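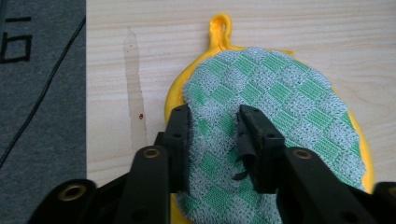

Pleltine Round Scrub Pad with Wire Basket
Sold by Plirnby Kitchen and Home
Item no. 107

The Pleltine is a round pad for washing pots, plates and the sink. It has a yellow base to hold in the hand and a textured face for the scrubbing. Many of our customers had used a flat sponge before and they told us it becomes tired very quickly. This pad keeps its round form longer, and the base gives your fingers a good place to hold.

There is a small loop on the rim. You can hang the pad from a hook after washing, or you can put it in the basket that comes in the same box. We prefer the basket, as the water can go out through the wires and the pad gets air from the sides also.

In the box
Round scrub pad, yellow
Wire basket, black
Folded card with care instructions
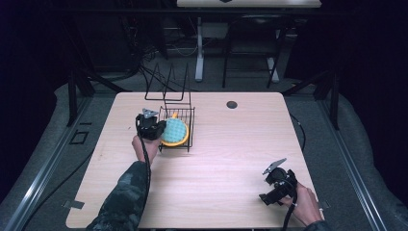

Round pad resting in the black wire basket.

How to use
Wet the pad before the first use and press out the water. Put a small amount of dish soap on the textured face, not on the base. For burned food, leave warm water in the pot for a while and then scrub in circles. Please test first on a hidden place if you have glass, lacquer or a non-stick surface — we can not promise the result on every coating.

Care
Rinse well after each use and stand the pad in the basket at an angle. Wash by hand. Do not put it in the dryer or on the stove. The basket should be wiped with a soft cloth, and please do not leave it standing in salt water.

Good to know
With daily use we suggest to change the pad after 2 to 3 months. The face can become a little fuzzy at the edges, this does not change how it cleans. Replacement pads are sold without the basket under the name Stillex Refill.

Customer comment
"I bought it in June for my mother's kitchen and later one more for me. The basket is small, so it fits behind my faucet. I would like to have a second color." — Hae-won Ryu

Delivery and returns
The first lot of 2,000 sets is in our warehouse. Unused sets can be sent back in the original box, please write to us before you send. For shops we have a separate price list, which you can ask for by the contact form.

Page updated 13 Nov 2021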